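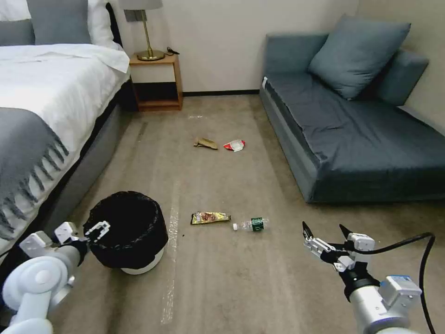

Der ehemalige Militärflugplatz Westhorpe: Anmerkungen zur Nachnutzung des Unterkunftsbereichs

2. Mai 2023

Mit dem vorliegenden Beitrag setze ich meine Aufzeichnungen über den Flugplatz Westhorpe fort. Der erste Teil behandelte die Start- und Landebahn sowie die beiden Wartungshallen. Gegenstand dieses Teils ist der Unterkunftsbereich im Norden des Geländes, der in den Unterlagen der früheren Liegenschaftsverwaltung durchgehend als »Lager Siltley« geführt wird, obwohl die Ortschaft Siltley selbst auf der anderen Seite der Bahnlinie liegt.

Das Gelände des Unterkunftsbereichs umfasst 40 Hektar. Zur Zeit der größten Belegung waren dort 727 Personen untergebracht, davon 376 Angehörige des fliegenden und technischen Personals. Die übrigen Plätze entfielen auf die Wachkompanie, die Feuerwehr und die zivilen Beschäftigten der Küche und der Kleiderkammer. Die häufig zitierte Angabe, es habe sich um reine Mannschaftsunterkünfte gehandelt, ist daher zu berichtigen. In den Belegungslisten erscheinen von Anfang an auch Zivilangestellte, teils mit ihren Familien.

Die Bauten wurden in zwei Abschnitten errichtet. Dem ersten Abschnitt sind die eingeschossigen Blöcke entlang der Ringstraße zuzurechnen, dem zweiten die drei Wohngebäude mit Satteldach, das Kasino und das kleine Gästehaus für durchreisende Besatzungen. Letzteres verfügte über eine eigene Heizanlage und wurde nach der Aufgabe des Flugbetriebs noch mehrere Jahre weitergenutzt. Die eingeschossigen Blöcke standen dagegen leer; zwei von ihnen wurden wegen Durchfeuchtung der Fundamente abgetragen.

Für die Nachnutzung liegt seit längerem ein Konzept des Planungsbüros Ernano vor. Es sieht vor, die Wohngebäude zu erhalten und im Bestand bis zu 300 Unterkunftsplätze einzurichten, vorrangig für Lehrgangsteilnehmer und Saisonkräfte. Frau Yolandi Pillay, die für das Büro die Bestandsaufnahme geleitet hat, stellte mir freundlicherweise die Grundrisse zur Einsicht zur Verfügung. Aus ihnen geht hervor, dass die tragenden Wände der Satteldachhäuser unverändert geblieben sind. Die Trennwände der Stuben wurden hingegen mindestens einmal versetzt, vermutlich beim Übergang von Sechs- auf Zweibettbelegung.

Herr Kojo Asamoah, früher im technischen Dienst des Platzes tätig, hat mir hierzu schriftlich mitgeteilt, dass der Umbau bei laufendem Betrieb erfolgte und die Belegschaft während dieser Zeit im Kasino schlief. Eine Bestätigung in den Akten habe ich bislang nicht gefunden. Seine Angabe, das Heizhaus sei mit Kohle der Firma Nkosi beliefert worden, lässt sich dagegen anhand der erhaltenen Lieferscheine nachvollziehen.

Offen ist weiterhin die Frage der Zufahrt. Das Haupttor liegt an der Südseite und damit auf jenem Teil des Geländes, der an einen anderen Eigentümer übergegangen ist. Das Konzept rechnet mit einer Öffnung des Nordtores — eine Lösung, die eine Verbreiterung des Feldweges voraussetzt und über die mit den Anliegern noch keine Einigung erzielt wurde. Auch der Verbleib des Gedenksteins vor dem Kasino ist nicht geregelt.

Leser, die über Fotografien, Dienstausweise oder Lagepläne aus dem Unterkunftsbereich verfügen, werden gebeten, sich über das Kontaktformular mit mir in Verbindung zu setzen. Von besonderem Interesse sind Aufnahmen der beiden abgetragenen Blöcke, von denen mir bisher nur ein Grundriss ohne Maßangaben vorliegt. Originale werden nach der Digitalisierung zurückgesandt.

Der dritte Teil wird das Munitionslager und die Gleisanlagen behandeln.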